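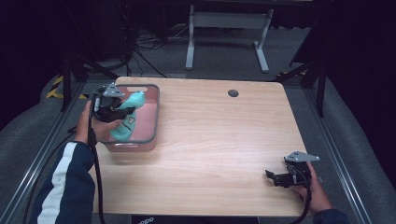
Storkcombe is seeking 30 participants for a study of toy tidying at a table. Each session runs 116 minutes, seated, with breaks. Small plastic toys go into and out of a clear bin with a pinkish tint, kept on a light wooden tabletop — the turquoise toy is one of the set. No experience is required. Participants must be 18 or older.

Sessions start in September. The tabletop is pale wood with a long, wavy grain, and must be clear before each round begins.
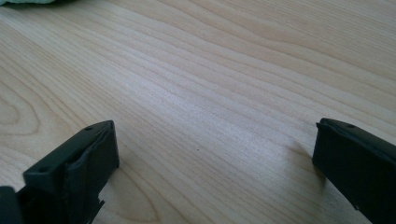
How to apply

Write to Jasmina Milošević, Room 4, and quote reference 3905.

Reading time: 1 min

Search this site Go

Recent calls
Drawer sorting, Tustside
Shelf packing, Briltelthorpe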